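里基夫科姆(Rikivcombe)羊毛分拣厂开放日 流水账

先说结论,值得去,但要穿厚。厂房里比外面还冷。回来坐火车上写的,手机打字,错字勿怪。

早上从克利尔科姆(Clillcombe)出发,公交两站之后换小火车。车厢暖气坏的那种,坐得膝盖发僵。出站右转,一直下坡,过石桥,看见烟囱就到了。烟囱早不用了,但没拆,上面还能认出老厂名的半截字母。门口没有牌子,只有一张A4纸用胶带贴着,写着“开放日 请走侧门”。侧门在后面。绕了一圈。

签到,发一个纸手环,蓝色的,一沾水就烂。参观分批进,我那一批十点半,等了好久,外套上全是雨。等的时候有免费的茶,红茶,奶自己加,糖没有了。饼干有,燕麦的,很硬,泡茶里正好。

第一站是收毛的仓库。进门就是味道。怎么说呢,羊油加湿土加一点点氨水。旁边一个小朋友当场捂着鼻子出去了,他妈妈追出去,后来没见回来。我倒还行,五分钟就闻不到了。毛包堆到房梁那么高,每一包外面用粗笔写着农场代号和等级。讲解员说一包最重的有181公斤,叉车都嫌沉。这批主要是本地山羊地那边的长毛种,另外有一小部分是南美来的羊驼毛,供货的合作社叫Ñahui,在高原上,一年只发一次货,十月剪完,圣诞前后到港。我们去的时候刚好新货刚到,运气好。

羊驼毛让摸了。软得不讲道理。颜色有白、浅棕、深棕、还有一种灰得发蓝的,讲解员说灰的最难凑齐一包,所以价格也最高。问多少钱一公斤,笑笑不说。

然后是分拣间。这个是我专门来看的。北窗,一整排,老厂房都这样,分拣要北光,太阳直射会骗眼睛。台子是木条钉的,中间有缝,抖一抖,沙子草籽就漏下去。分拣工把一整张羊毛摊开,像摊一张很脏的毛毯,然后手就开始动,快得看不清。肩膀的毛最好,往一个筐;肚子的短,往另一个筐;屁股那块,嗯,单独一个筐。全凭手感。师傅说学徒头一年只许拣一个品种,第二年才准碰别的。她自己能分63种等级,闭着眼也行。有人不信,真的给她蒙上围巾试,全对。大家鼓掌。她有点不好意思,接着干活去了。

轮到我们自己上手。每人发一小把混毛,让分成粗细两堆。我分完自我感觉良好,师傅看了一眼,把两堆重新合在一起,说再来。第二次好一点。窍门是抽一根出来两头拉直对着光看卷曲,卷得越密越细。还有就是听,把一小撮放耳边一绷,好毛的声音脆,有病弱期的毛会在中间断掉,啪一声。这个真的神奇,我绷了好多根,指甲缝里全是羊油,到现在洗不掉。不过手倒是变滑了。

第二站洗毛。机器轰隆隆的,说话要喊。一连串的大水槽,毛在里面被耙子慢慢往前推,从第一槽的泥汤色到最后一槽几乎是白的。水温不能高太多,高了毡缩,整批废。洗下来的羊毛脂另外收集,卖给做护手霜和做防锈油的。废水自己有沉淀池,就在河边,可惜下雨路滑,没让过去看。这段听漏了不少,耳朵里只有机器声,笔记上就写了“耙子 三道?四道?”。有知道的请留言告诉我。

楼梯很陡,铁的,扶手冰手。二楼梳毛和纺纱。梳毛机是上世纪的老家伙,滚筒上全是细钢针,护罩上贴了好几层警示。毛进去是一团一团,出来是一张薄得透光的网,再收拢成一条,软软地盘进桶里。我可以看一下午。但后面一批人已经上来了,催着走。纺纱那边当天只开了一台,说是另一台在等零件,从10月等到现在。纱线的气味就好闻多了,干净的,有一点点像晒过的被子。

午饭。厂里食堂对外开放,羊肉馅饼、豌豆泥,还有一个素的南瓜汤。我要了馅饼。皮厚,馅咸,饿了什么都香。座位少,端着盘子站在走廊吃的。走廊墙上有一排老照片,女工们站在门口合影,全部穿围裙,没一个笑的。下面没写年份,看鞋子像是战前。
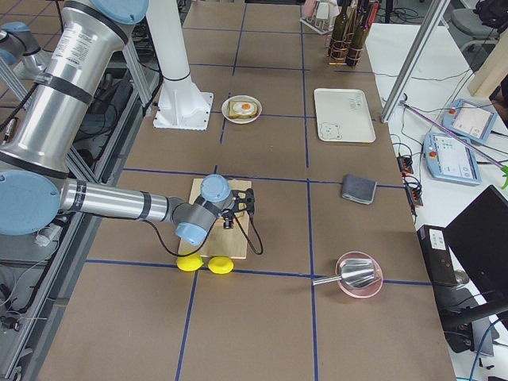 台面上的银色机械臂与浅色木砧板

下午人少了,反而看得舒服。染房在另一栋,要穿过院子。院子里铺的鹅卵石,积水,鞋湿透。染房是租给一个叫Adero的小工作室的,他们做植物染,跟厂里拿纱。锅是不锈钢的大汤锅,跟食堂那种一样。茜草的红,木樨草的黄,靛蓝单独放在角落盖着盖子,说是怕进空气。掀开给我们看了一眼,液面上一层铜紫色的泡沫,底下的水是黄绿的,纱提出来的时候也是绿的,然后就在眼前一点一点变蓝。全场“哇”。我也哇了。拍了视频但手抖,不发了。

他们讲了一堆媒染剂的事,明矾为主,铁会让颜色变暗,铜现在基本不用了。同一锅茜草,头道是砖红,二道是橘,三道就是很淡的桃色,三道反而卖得最好。硬水软水也有讲究,这里河水偏软,染茜草要往里面加一点白垩粉。桌上摆了一排小样,每一束挂着纸牌,铅笔写的配方,可以随便翻。我抄了两个,回家试试,试砸了不怪他们。

对了,灰羊驼毛直接盖染靛蓝,出来的颜色特别沉,像下雨前的海。展示的那一绞标着“非卖”。问了,真的不卖。

三点有一个织机演示,排队的人太多,我站在最后一排,只看到前面人的后脑勺和偶尔飞过去的梭子。声音倒是听全了,咣当咣当,踏板很沉的样子。织的是厚的毯子料,人字纹。旁边的阿姨说她外婆就在这里织布,后来耳朵不好,在家说话都是看嘴型。我们聊了一会儿养老金和公交涨价,没看织布。

最后照例是小卖部。东西比我想的多,价格比我想的贵。毛线按绞卖,一绞400米,本厂未染的原色最划算。羊驼的贵一倍还多。有瑕疵筐!在收银台左手边地上,不显眼,差点错过。里面都是有接头的、缠乱的、颜色染花的,按重量称。我蹲在那里挑了好久,腿麻。最后买了:原色粗纺2绞,染花的茜草红一绞,还有一块羊毛皂,味道有点怪,算了。只收卡不收现金,和网站写的正好相反,注意。

一些实用的,赶时间,随便列:

门票网上订便宜一点,现场也有,但只剩下午场。
洗手间在食堂后面,只有一个,排队。
轮椅可以进一楼和染房,二楼不行,没电梯。
不要穿深色毛呢外套。会沾一身毛,回家刷了半天。
带狗不行,有人带来了,被劝回车里。
讲解有英文的,别的语言没有,有一页纸的简介可以拿,字很小。
停车场是草地,下过雨就是泥地,看到一辆小车陷住,几个人在推。

回程的火车晚点,站台上没有候车室,就一个棚子。风从两边灌。和同样去开放日的一对老夫妻挤着坐,他们买了满满一袋瑕疵毛线,打算织狗窝垫。我说这个毛织狗窝太奢侈了吧。老太太说狗比老头听话。老头在旁边吃饼干,没反应。

没看到的:沉淀池、档案室(要另外预约,说是有完整的样布册,从建厂开始每年一本,心痒)、还有剪羊毛表演,这季节不做,要等天暖。下次想专门为样布册再来一趟。预约要写信,不是电邮,是真的信,地址在简介纸背面。已经揉皱了但还能看清。

到站了,先发,照片回头再补。

2022年1月14日,星期五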